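About Gritbridge

Gritbridge is a shared workshop in Fernholm with a single long-running subject: small automation that members build, keep and repair themselves. We are set up as a membership association. There is no showroom and no sales desk. The unit is on the ground floor of the old Sakamoto warehouse, entrance from the yard, second door.

The workshop was started by Wakana Sugiyama, who had been building a desk-sized arm in her spare room and needed a floor that did not flex. Four people shared the first lease. Membership now stands at 86, and the tool register runs to 1,164 items, from the surface grinder down to individual reamers.

What we work on

Most of our hours go into the Tremau project, an arm cell for sorting and placing loose gears. The goal is modest. Parts are laid out on a cloth mat, the arm picks one, and the part goes where the program says it should go. Gears suit the purpose. They are hard, they reflect light badly for a camera, and a grip that is slightly off center shows itself at once as a tilt. A program that handles plain blocks well can fail on a bevel gear for a week before anyone finds the reason.

The cell is developed in the open area of the workshop, on a white table with a dark mat. We chose dark cloth after trying bare tabletop and gray card; polished steel separates from it more cleanly in the camera data, and a dropped part does not roll far.
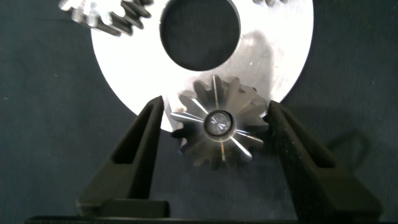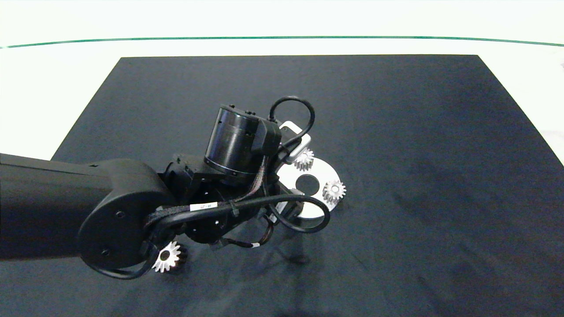

Control software is written by members and kept in the workshop repository. The log for the current version holds 1,656 pick attempts, each entered with its part type, the commanded finger opening and the result. Failed picks are entered in the same way as good ones. The log is open to all members and may be copied for work at home.

Fingertip geometry is still changing. The flat tips we began with held spur gears well enough and lost bevel gears, whose tooth flanks leave little parallel surface to close on. Narrow tips reach between parts that lie near each other but put more load on a small area. Anyone with a design may have it fitted for a test run, provided the mounting holes match the drawing in the shared folder.

Cable routing is the other standing problem. A loop that is long enough for full wrist travel is also long enough to catch on a part. Sleeving and labels help with repairs. They do not solve the length question, and proposals are welcome.

How the workshop runs

Members book the cell in half-day blocks. The morning block ends at 1 p.m. Please leave the arm parked and the supply off at the end of a block, and write down any change to the joint limits — including changes you have reversed.

New members complete an induction on the machine tools before using them unaccompanied. No experience with robots is required. Several members came from bicycle repair and watch work, and one from bookbinding.

Many members also have a build at home and bring in only the parts that need a lathe or a second opinion. Storage is limited to one crate per person. Crates without a name are emptied in December.

Visits

The workshop is open to visitors in the evening from 6:30 p.m. when the yard gate is unlocked. Closed shoes are required on the machine side. Membership forms are kept on the shelf by the door, next to the key book.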